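Last updated: June

We use cookies to remember your settings and to count visits to this page. By continuing to read you accept this. Manage preferences

Two-Arm Handling of Small Desk Items: Can a Machine Tidy a Counter Yet?

Project report, Yuzhen Liang and Qianru Cai
Supervisor: Kiri Pryor

1. Background

Shop counters and home desks collect the same kinds of small objects: pens, markers, scissors, tape, receipts. Putting them back takes a person a few seconds and very little attention. The question behind this project was whether a pair of robot arms can do the same job without someone resetting the table between attempts. We limited the work to markers and a cup. Markers are cheap, rigid, close to cylindrical, and easy to drop without damage, so they make a fair first test.

The original proposal covered wiping the counter as well. We dropped wiping after the first month. The cloth needed a different grasp and a force limit that our controller did not support at the time, and adding one would have used up the rest of the term.

2. Task definition

The task is called "store" in our logs. One marker starts in a gripper or lying on the table. A run counts as complete when the marker stands in the cup, the cup is upright, and both grippers are clear of it. Marker orientation is recorded but does not affect the result. The task has a one-arm version and a two-arm version. In the two-arm version, one gripper holds the marker in the air and the other takes it over before placing it.

The handover was included on purpose. In a real room the item is often on the wrong side of the body, or held the wrong way around for where it has to go. A person passes it to the other hand and turns it in the same motion. A single arm has to set it down, let go, and pick it up again, and on a hard table a round marker may roll in between.

3. Control method

Demonstrations were recorded by teleoperation. Chenxi Su and Ruoxi Kang did most of the driving, in sessions of no more than two hours, after which operator errors went up. We kept 904 demonstrations after removing those with dropped video or a missing joint log. The policy was trained on all of them with no weighting by operator.

Training ran on the department cluster under a job name we had left at its default, Simia, and the name stayed with the policy. A second policy, Duan, used the same data with the handover segments removed. Duan served as our comparison for the one-arm version only. 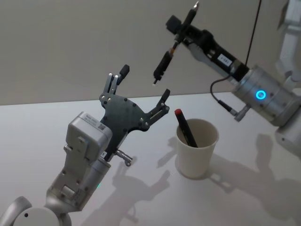 The taking gripper has to close on a free section of the barrel, clear of the fingers that already hold it. This leaves a short usable length. If the second grasp lands too near the end of the marker, the marker pivots when the first gripper opens, and the placing motion then begins from a tilt the policy has seldom seen. If it lands too near the middle, the two sets of fingers touch. Our controller stops both arms on contact above a set threshold, so a light touch at this point ends the run.

Release timing was the second difficulty. Human operators open the first gripper after a short pause, and the length of that pause varies between people. Early versions of Simia copied the variation without the reason for it and sometimes opened before the second grasp was closed. We added the gripper width of each arm to the policy input, and early releases became much less frequent.

4. Evaluation

Each policy was given 300 runs. Cup position was moved by hand between runs using a printed grid, which was removed before the arms started. Room lights were left on throughout and the blinds were kept down.

Duan was the more dependable of the two policies on the one-arm version. Its remaining failures were mostly at the rim: the tip of the marker met the edge of the cup and pushed it over. An empty paper cup weighs very little and moves at the first contact. Simia reached the cup less often, and most of its lost runs ended at the handover. Once it had a stable second grasp, its placing was close to Duan's.

Neither policy recovered well from a dropped marker. The usual behavior was to continue the motion with closed, empty fingers and finish above the cup as if the marker were still there.

5. Comparison with a person

We asked Ruoxi Kang to do the two-arm version by hand with the same rules. There were no failures, and the runs were too short to time usefully with our logging setup. The comparison mainly shows where the time goes. The arms spend most of a run approaching slowly, and we set those speeds ourselves for safety.

6. Discussion

For this chore, the answer to the question in the title is no, if the machine is expected to work unattended. It can put a marker in a cup under fixed lighting, on a clear surface, with one type of cup. A counter at the end of a shift offers none of those conditions. Wrist force sensing would probably help with the rim failures. Drop recovery needs demonstrations that begin from a dropped state, and our data set contains almost none.

7. Remaining work

Qianru Cai will record drop-recovery demonstrations next term. The contact threshold should also be tested at a lower approach speed, and the heavier cup we ordered still has to be measured and added to the grid procedure.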